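Trusireo Filming Locations List

Contents

The list matches episodes of television drama to the places where they were shot. It covers 1,555 episodes and 1,069 places. Each row is one episode at one place, so an episode that moved about has several rows. Last full update: Wednesday, June 3, 2020.

Files

episodes.csv – series, season, number, title, first broadcast
places.csv – place name, region, country
links.csv – joins the other two, with a column called plays_as

The plays_as column is the reason the list exists. It gives the country or planet the place was meant to be on screen. If a quarry in Wales stood in for a quarry in Wales, the column is left blank. Imaginary countries are spelled as in the closing credits, or as in the first episode where the name is seen written down.

Sources

Most rows come from closing credits and from the Desitz index of production notes. The Turcotte guide was used for older serials, where credits seldom mention a place. A row needs 2 sources unless the credit is plain. Rows with one weak source are marked "unsure" and should be left out of any totals.
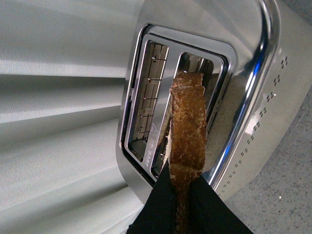 Utis wrote that studio work should have been counted too, as a desert built indoors is still playing a desert, and leaving it out makes the older serials look as if they never went anywhere. Studio rows are now kept in a separate file, studio.csv, with the same columns. They are not part of the figures given at the top.

Known problems

Second unit shooting is patchy. A skyline filmed for a few seconds often has no credit at all.
Six series have no season numbers in the source, so the year is used.
Place names follow present-day spelling – older forms are not searchable yet.
Two-part stories are entered as separate episodes, even when they were later sold as a film.

Corrections

Send the series, the episode and the place, and say where the information came from. Corrections received before the end of July go into the next release.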